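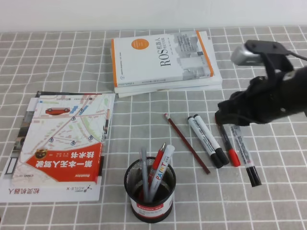

Two stacks of books on a gray checked tablecloth.

Home | Programs | Water and Land | Visit Reports | Contact

Visit Report: Open Day at the Somholm Water District

Last updated May 15, 2021

The Water and Land Program attended the open day held by the Somholm Water District at its Gethin Reservoir offices and works. The visit was arranged to inform our own comments on the district's draft allocation plan, which remains open for public review until November. This report records what was presented, what was seen on the grounds, and the points on which we intend to write to the district.

Background

The district was formed to supply irrigation water to the lower Zestulden valley and took on municipal supply at a later stage. It now serves 1,627 accounts. Of these, 421 are agricultural, and they take the larger share of the water in a normal year. The remainder are households and small businesses in and near the town of Somholm. The district holds its rights under a state permit that sets a minimum release to the Zestulden River below the dam. The permit comes up for renewal during the period covered by the draft plan, and much of the day's discussion turned on that fact.

Morning session

Staff opened with an account of how deliveries are scheduled. Growers place orders two days ahead, and the gates on the main canal are set each morning to match. In dry years the board may reduce all orders by an equal percentage. The draft plan would replace this rule with a tiered one, under which small holdings would keep a base amount before any cut applied. Several growers in the audience asked how a holding would be defined where one family farms land under more than one account. Staff replied that the wording had not been settled and that written comments on the point would be welcome.

The second presentation dealt with the minimum release. The present figure was set when the dam was licensed and has not been changed. A study prepared for the district by Elell, an engineering firm, looks at whether the same volume could be released on a different pattern, with more water in spring and less in late summer. The firm's summary was handed out in print. It gives the full pool elevation of the reservoir as 1,571 feet and bases its estimates on that level. We noted that the summary does not say what would happen in a year when the reservoir fails to fill. 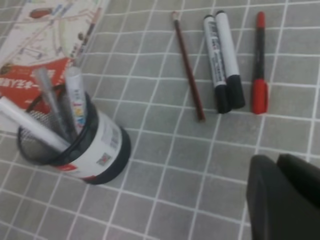

We raised this question from the floor. The answer given was that the full report treats dry years in an appendix, and that the appendix would be posted with the other plan documents. It had not been posted at the time of writing.

Tour of the works

After lunch, visitors were taken in two groups to the outlet works, the fish screen, and the first mile of the main canal. The outlet gates were closed for inspection and could be viewed from the walkway. The fish screen was replaced two years ago – the old one had let young fish into the canal in large numbers – and the new panels are cleaned by a brush that runs on a timer. Staff said that losses had fallen but could not yet provide counts.

The canal itself is unlined for most of its length. Seepage is a cost to the district, but it also feeds a line of wetlands on the east side, which the county lists as habitat. The draft plan proposes to line the upper reach. Roughly 100 acres of wetland lie next to that reach, and the plan contains no estimate of the effect on them. A staff member explained that federal review would be required if any part of the work were paid for with federal funds, and that the source of funds had not been decided. 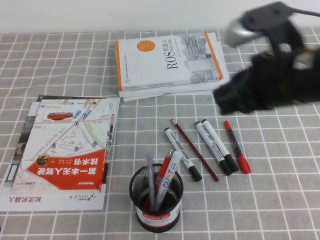

The group then walked to the gauging station below the dam. Flow readings are taken every 15 minutes and sent to the district office, where they are checked against the permit. The readings are public but are released only once a year, in a bound report. We suggested that monthly release would be a modest step and would help downstream users. Staff undertook to pass this on to the board.

Points for our comments

Our written comments will ask the district to define a holding in plain terms before the tiered rule is adopted; to publish the dry-year appendix and extend the comment period if it appears late; and to study the wetlands along the upper reach whether or not federal money is used. We will also repeat our request on flow readings.

The program thanks the district for its open handling of questions. Members who wish to see the printed summary may request a copy from the program office.

Shares: 14 | Comments: 3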